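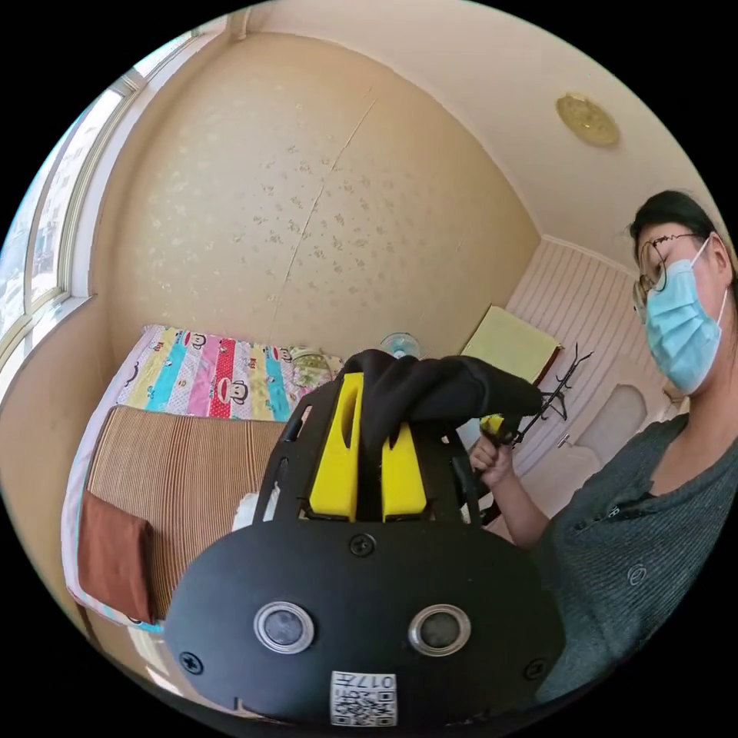
Straw mat on, monkey quilt at the back.

Home Boards Bedding Small Rooms New Posts Log In
Search this board Go

Straw mat on the bed - keep it or swap it for a sheet?

matweaver_6
I finally put a woven straw mat over my mattress and I love it! I got it at the market in Inthorpe and I've slept on it all through the warm months. My striped quilt (yes, the one with the cartoon monkeys, I'm a grown adult and I adore it) stays along the far side until I want it. I also do all my laundry sorting on the mat now. Dark stuff shows up so well against the tan - I used to lose black socks in my old navy sheets every single week. Does anyone else use their bed as the folding table?

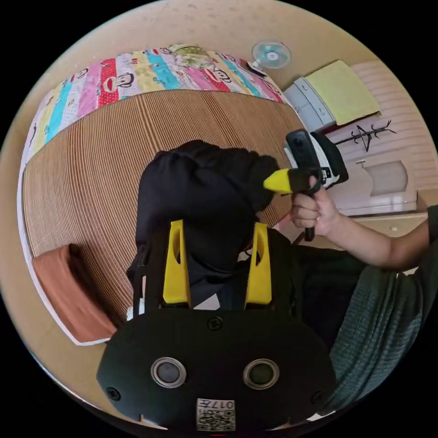
1 min read - 262 views

pridthorpe_nights
Love the quilt. I have to disagree on the folding, though. Clean clothes on a mat you sleep on? I shake mine out every morning and I still find grit in the weave. Get a board across two chairs.

matweaver_6
Two chairs won't fit in my room! I wipe the mat with a damp cloth, let it air by the window, and then fold. No grit so far. Black knits do pick up fuzz from everything else I own, so they get sorted first and go straight in the drawer.

Chauke
Team mat here. Mine is from Plunier and it's on its sixth summer. Roll it, never fold it, or the strands snap along the crease. I learned that one the hard way in October.
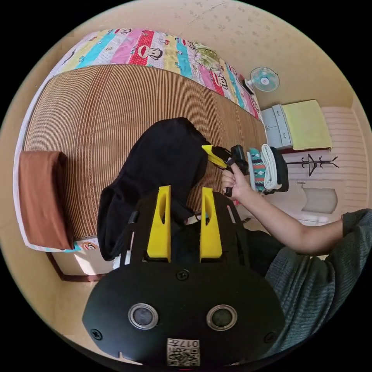
foldandgo wrote that rolling is fine if you have a closet tall enough, but in a small place the mat is better off flat under the mattress all winter, with an old sheet on each side.

Chauke
Under the mattress?? Mine would go musty in a month. It depends how damp your place is, I guess.

matweaver_6
Ooh, I like the under-the-mattress idea, I'd get the whole corner back. My place is pretty dry so I might try it with the old sheets - will report back!
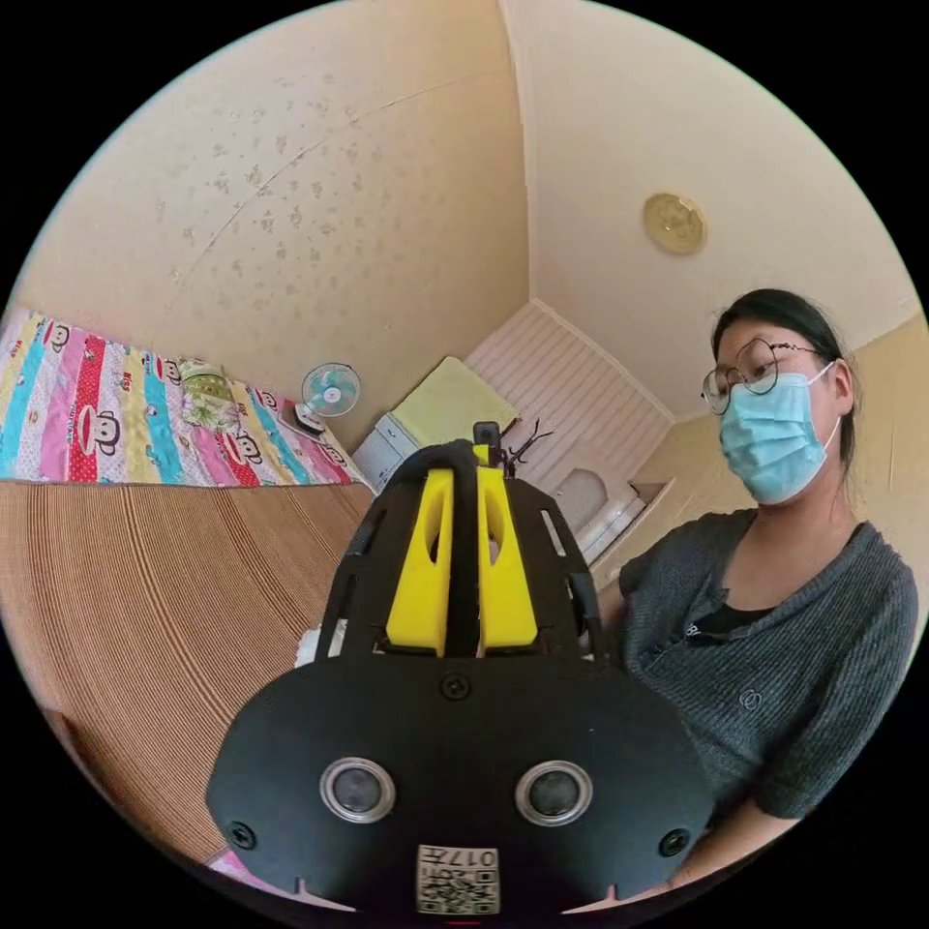

And the quilt is going back on full time once it gets cold, stripes and all. I'm keeping the little pillow out too, it's the perfect size for reading.

pridthorpe_nights
Fine, but please vacuum the mat first. Both sides.

Reply to this thread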